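Plastden Stays: hotel and guesthouse listings

Version 3. Maintained by Saoirse Nic Giolla and Declan Gilmartin.

Contents

The set holds 335 listings for hotels, guesthouses and hostels in Urunham and the Keane valley. Each listing is one row in listings.csv. Room types are in rooms.csv, joined on stay_id. There are 401 room types in this version.

Fields

stay_id: integer, never reused
name: as printed on the property's own page
kind: hotel, guesthouse or hostel
beds: total sleeping places, blank if not published
checkin: earliest arrival time, 24-hour clock
pets: yes, no or ask
blurb: the owner's own text, cut at 1000 characters
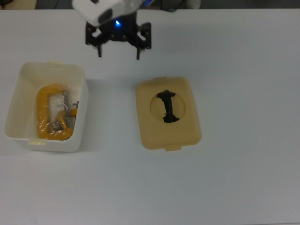 Prices are left out. They change with the season and went stale too fast in version 1. Distances to the ferry pier are in meters along the road, and walking paths are ignored.

Known problems

Two properties in Zerneck share a street address and were merged by mistake in version 2. They are separate again, but the old stay_id now points only to the hotel. Properties that close for the winter are marked from November, even if they shut earlier. Blurbs keep the owners' spelling.

Updates

Send corrections with the stay_id and the field name. Batches over 100 rows should be sent as CSV in UTF-8.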